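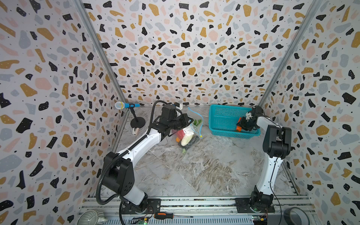 He can tell me the whole story at dinner, and then he hands in two lines, ran one parent's reply to the Clasodbridge questionnaire, and it went on to ask whether the school had ever graded anything except the handwriting.

Chapter 7
Written Expression and Dysgraphia

7.1 Scope of the chapter

The reply quoted above contains the central measurement problem of this chapter. A written assignment is a single product, but several separate skills contribute to it. When the product is short, untidy or poorly spelled, the teacher sees the result and has to infer which skill is at fault. The inference is often wrong. Students with weak handwriting are marked down for lack of ideas, and students with weak spelling are told to slow down and form their letters with more care.

The term dysgraphia is used in this book for a persistent difficulty in producing written text that is out of line with the student's age, instruction and spoken language. Usage differs between fields. Some authors restrict the term to letter formation and the motor side of writing. Others include spelling, and a third group extends it to sentence construction and the organization of longer text. Readers who consult other sources should check which definition is in force before comparing results. The label in a student's file may also depend on who did the testing, and the section on records (7.6) returns to this point.

Chapter 6 dealt with reading. The two areas overlap, and many students who have trouble with one have trouble with the other, but either can occur alone. A student who reads at grade level may still be unable to copy a paragraph legibly in the time allowed.

7.2 Transcription and composition

For teaching purposes it is useful to divide writing into two layers. Transcription covers handwriting, keyboarding and spelling. Composition covers planning, choosing words, building sentences and revising. The layers draw on the same limited working memory. If a student has to think about how to form a lowercase g, less capacity is left for holding on to the end of the sentence.

In a fluent writer, transcription is largely automatic and its cost is small. In a beginning writer the cost is high, and this is expected. The concern arises when the cost stays high after several years of instruction. Typical signs are:

- letter size and spacing that vary within one line
- the same word spelled in different ways on one page
- spoken answers much longer than written answers to the same question
- pain or fatigue in the hand after a short period of writing
- avoidance of any task that requires more than a sentence

No single sign is sufficient. Most of them appear from time to time in the work of students who have no lasting difficulty.

7.3 The Clasodbridge samples

Examples in this chapter are taken from the Clasodbridge collection, which holds nearly 300 writing samples from students in grades three through eight. Each student completed 2 tasks on the same topic, one dictated and one handwritten. Spelling has been left as the students wrote it.

Sample 7-A shows the pattern described in the parent's reply. The dictated version has clear events in order and a range of connecting words. The handwritten version uses short, common words throughout, and three of the events are missing. Words that appear in the dictation and are hard to spell do not appear in the handwriting at all. This substitution is easy to overlook because the words that remain are mostly correct. A spelling score taken from the handwritten version alone would place the student in the average range.

Two scoring methods are compared. The Torden method counts correct letter sequences. The Ister method rates content and organization after the text has been retyped with spelling corrected. Section 7.4 explains both and gives practice material. Students should score Sample 7-A with each method before reading the discussion, and should keep their worksheets for the exercise in May.

7.4 Terms used in this chapter

Legibility: the degree to which a reader who does not know the writer can identify the words.

Fluency: the amount of text produced in a fixed time.

Accommodation: a change in how a student shows knowledge, such as dictation or extra time, with no change in what is expected.

Remediation: instruction intended to improve the skill itself.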